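I gave up my desk in July, and I've been meaning to write about it ever since. (I still have a table. I'm a writer, not a monk.) What I gave up was the big oak monster I'd dragged through three apartments, with its drawers full of dead pens and takeout menus, and a warranty for a toaster I no longer own.

It started with a bill. My storage unit at Huet went up to $281 a month, and I stood in the hallway reading the letter and thinking, what do I even have in there? Mostly more desk stuff, as it happens! Two lamps, a filing cabinet, a printer that only prints pink. I sold the lot, desk included, and signed up for a spot at Flovedlow, a shared work building over by the old rail yard with 32 rooms and truly terrible coffee. 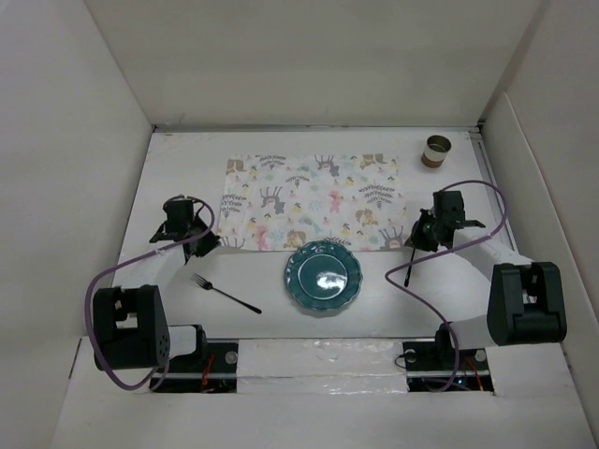

*White walls, white tabletop, and a few scuffs.*

The first week was awful. I missed my drawers. I kept reaching down to my right for a stapler and grabbing my own knee. By the second Monday, though, I'd started to like packing up at five and carrying everything home in one bag – laptop, notebook, the good pen, a banana if I'd forgotten to eat it.

My one rule is that the bag has to close. I bought mine from Estia, the little shop on the corner, and it holds roughly 21 pounds before the strap starts complaining. Anything that won't fit goes home or goes away. I've broken the rule twice, both times for library books, and I'd do it again.

Do I get more done? A bit, maybe. I write faster in the mornings and I've stopped reorganizing paper clips when a paragraph won't behave. Now I go and refill the terrible coffee instead, and that at least gets me up the stairs.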